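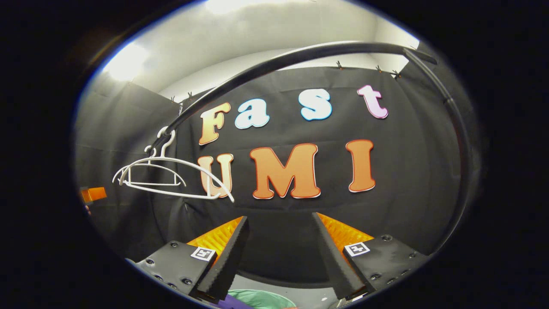

Morfudd Owen asks whether our guidance on hand-held grippers applies to short sessions as well as long ones. It does. The Lernach code of practice makes no exception for length.

Before each session, the operator checks both fingers for play and confirms that the square marker on each plate is clean and flat. A lifted corner means the marker is replaced.

Screws on the mounting plates are tightened by hand. Power drivers are not permitted.

Ridged pads are changed as a pair. Fitting one new pad beside a worn one is a breach of section 2.

Our archive now holds 1,087 session records. Any record without a signed checklist is withheld from release until Sioned Cadwaladr has reviewed it.

Comments on the draft revision are open until October.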